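Skip to content
Home / Gallery / Trays, Plates and the White Table

Trays, Plates and the White Table

Posted February 21, 2018

Okay, so this is the gallery page I kept promising after the last post about setting the table, and it's a short one! Just 2 pictures this time. I had grand plans for a giant page with every dish I own on it, and then I remembered how long it takes me to write a line for each, so a small gallery it is.

If you're new here, the quick version is that I love a cafeteria tray. I know, I know. People collect pretty wooden ones with handles and rope and little feet, and I have nothing against those (I own one, it lives on top of the fridge and holds mail). But the plain beige plastic kind with rounded corners and a lip all the way around is the one I reach for every single day. You can carry a whole lunch on it, you can wipe it in two seconds, and if you drop it on the floor you say a bad word and pick it up again.

The other thing I keep going on about is a white tabletop. I had a dark one for years and thought it hid the crumbs. It did hide them, which meant I found them with my elbows. With white you see everything, and a sandy tan tray looks so nice and warm next to it.

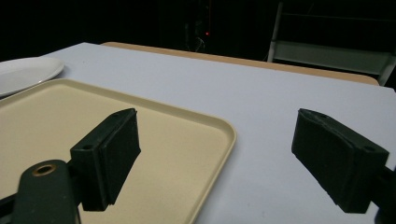 Anyway, back to trays. The color question comes up a lot in my inbox, so let me get it out of the way. Beige goes with every plate. I've tried the red ones, and they make a salad look great and make everything else look like a ball game. Gray is fine but a bit gloomy in winter. Beige with a white plate is the combination I always come back to, and I don't even get tired of it, which surprises me, because I get tired of curtains in a month.

Texture matters too! You want a bottom with a fine grain to it, so the plate doesn't go skating off when you turn a corner. The super slick ones are a menace. I had one of those from a discount bin last July and lost a whole bowl of cherries down the back steps. If you can, run your thumb over the flat part before you buy, and then over the lip, which can be smoother and a little shiny and that's fine.

A few people asked where I put the plate. I like it off to one side, because then there's room left for a cup and a napkin and whatever else ends up coming along (in my case, usually a cookie). Dead center looks tidy in a catalog but then your glass is hanging off a corner. Try it both ways at home and see which one you spill less with.
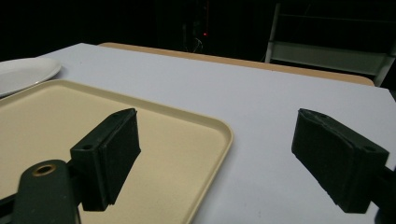
Beige tray on the white tabletop, with the white plate over at the far left.

I'm very fond of that pairing, as you can tell. White plates are also the easiest thing in the world to replace when one breaks, and one always breaks. My rule is to buy plain ones with no pattern, so nobody can tell which are the old ones and which are the new.

Washing notes, since I get asked: warm water, dish soap, soft sponge, and stand the tray on its long side to dry. Please don't stack them wet. They stick together and you end up prying them apart with a butter knife and a lot of muttering. A paste of baking soda takes off most tea stains, but go easy on the shiny part of the lip or you'll dull it.

Storage is simple too. I slide mine upright in the gap next to the oven, the same gap where the baking sheets used to live before they got promoted to a real cabinet. If you've got a deep drawer, lay them flat with the biggest on the bottom.

Next gallery will be cups and saucers, and there are 19 pictures picked out for that one already, so get yourself a coffee first. I still have to write all the captions. If you have a tray you love, tell me about it in the comments, especially if it's an odd shape!

Filed under: Kitchen, Table Setting
375 views
Previous gallery: Kettle Corner
Next gallery: Cups and Saucers (coming soon)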